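Fedura Hardwax Oil is a clear finish for interior wooden tabletops, benches and shelving. It is supplied by Orholm to schools, libraries and public offices, and is sold in matte and satin. Both versions leave the grain visible and may be renewed in place without sanding the whole surface.

Before application, the wood must be clean, dry and free of old varnish. Sand along the grain, finishing with 100 grit, and remove all dust with a vacuum. Two thin coats are required. Wipe off any excess within 30 minutes of each coat.
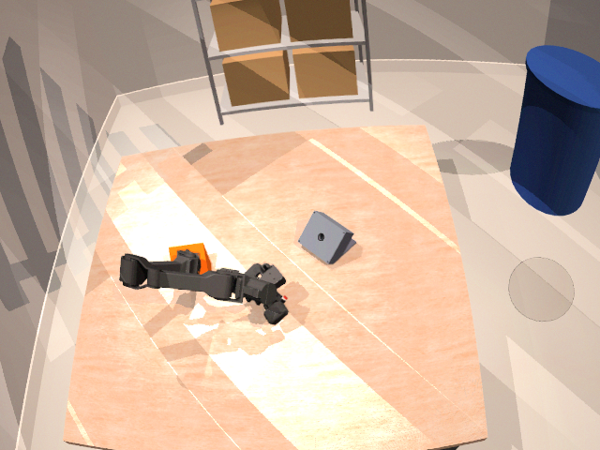 *Page last changed: April 30, 2025*

Surfaces may be put to light use the day after the final coat. Full hardness is reached after 7 days, during which time water, hot dishes and table coverings should be kept off the wood.

Rags used with the product can ignite without a flame. Soak them in water and store them in a closed metal container until disposal.

**Related products:** Torusent Wood Soap, Mertens Lint-Free Cloths

Orders from institutions are accepted by purchase order. Safety data sheets are available from Orholm on request.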